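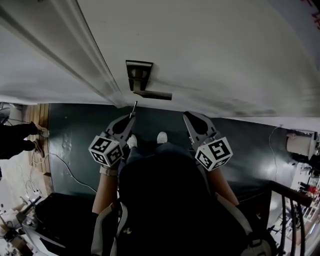 Door, back workshop – handle and paint

January 20, 2018
Joseph, Farness workshop notebook

Started on the white door today. It has been on the list since December and I wanted the handle sorted before the paint, so the new paint doesn't get scratched straight away.

Handle is the dark lever on the squarish rose. Lever drops a touch below level when let go and has to be lifted by hand the last bit. Took the rose cover off (grub screw underneath, 2 mm key, the short one from the tin). Spring inside is tired but in one piece. Both fixing screws were slack. Nipped them up, put a spot of grease on the spindle and worked it for a few minutes. Better, still slow to come back. The latch itself is fine when pushed in with a thumb, so I'm leaving the lock case alone.

Replacement spring cassette would be the proper job. Prorkano list one that might fit but their drawing gives no depth for the rose. Measure ours before ordering. I don't want to change the whole set, the bronze matches the other doors on that side.

Paint. Grey scuffs and smudges along the bottom, shoes and trolleys mostly I should think. Tried three things on a patch low down:

Damp cloth – took off the smudges, did nothing to the scuffs.
Washing-up liquid, warm water – a bit more came away.
Fidaten cream cleaner on a soft pad – scuffs nearly gone, but it dulls the gloss if you lean on it. Light pressure, then rinse.

There are also small red marks up on the white, away from the scuffs. Don't know what they are. Could be marker, could be paint. Didn't shift with soap. Will try a little white spirit on a cotton bud before reaching for the sandpaper.

Moulded frame down the side only needs a wash. Dust sits in the profile, an old toothbrush gets it out. Caulk has cracked in one place near the bottom, short run, fill it at the same time.

Order of work for next time:

1. Finish cleaning, rinse, leave overnight.
2. Red marks.
3. Rub down the dull patch and the lower part, 1000 grit wet, go easy near the edge where the paint is thin.
4. Fill the caulk.
5. Rose off again, mask the latch plate, one coat. Second only if the scuffs ghost through.

White is the 700 ml tin on the second shelf, batch 1165 written on the lid. Lid was stiff, so check for skin before stirring. If it has gone off there is a smaller one behind it, but I think that one is satin.

Still to do: rose depth, cotton buds, new pads.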